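Search this catalog
Enter a keyword or item number
Go

Cullinane Refrigerated Display Cabinet, Model 1089
October
By Sigita Lepik, Product Information

The Cullinane 1089 is an upright refrigerated cabinet for the storage and display of cut flowers. It is intended for retail florists, hospital gift shops, hotels and other premises where flowers must be kept cool and remain in view of the customer. The cabinet is supplied by Corano and is delivered assembled, with the shelves packed separately.

Construction

The outer body is powder-coated steel, available in white or dark green. The interior is stainless steel with rounded corners at the floor, so that spilled water and leaf debris can be wiped toward the drain. Two hinged glass doors close on their own from any position short of fully open. The door gaskets push into place by hand and may be replaced without tools.

Cooling and humidity

Cut flowers lose water quickly in moving air. The 1089 therefore uses a large evaporator coil and low-speed fans, which hold humidity at a higher level than is usual in a beverage cooler. The controller is made by Ilteck and is located behind the upper grille. It is factory set for mixed seasonal flowers. Customers who stock mainly orchids, anthuriums or other tropical stems should request the warmer setting when ordering, or consult the manual before making any change.

Fruit must not be stored in the cabinet. Apples and bananas in particular release ethylene, which shortens the life of carnations and many other flowers.

Shelves and buckets

The cabinet is supplied with 7 wire shelves and 18 shelf clips. Shelves may be removed to make room for tall stems standing in floor buckets. Buckets are not included. The Mondico bucket range fits the cabinet floor in two rows, and other makes should be measured at the rim before purchase.

Wrapped bouquets may be displayed on any shelf. Sleeves should be open at the top, and the stems should stand in water whenever the bouquet is in the cabinet overnight.
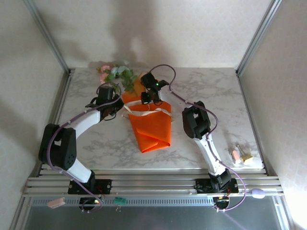 Placement and power

The cabinet must stand on a level floor, away from direct sunlight and heating vents. Clear space is required behind the body and above the grille for air to circulate. A dedicated grounded outlet is required. Extension cords must not be used, and their use will void the warranty.

Care

Shelves and interior walls should be washed weekly with mild detergent and rinsed. Bleach should not be used on the coil. The condenser filter slides out from the front and should be vacuumed monthly, or more often in shops where foliage is stripped nearby.

Ordering

The list price is $1798, excluding delivery. Orders and questions about installation should be addressed to Povilas Rebane in the sales office. Warranty claims are handled by Zane Venckus and must include the serial number, found inside the left door.

Related items
Mondico Floor Bucket, Tall
Mondico Floor Bucket, Short
Cullinane Countertop Display Cabinet
Replacement Door Gasket, Model 1089
Condenser Filter, Model 1089
Wire Shelf with Clips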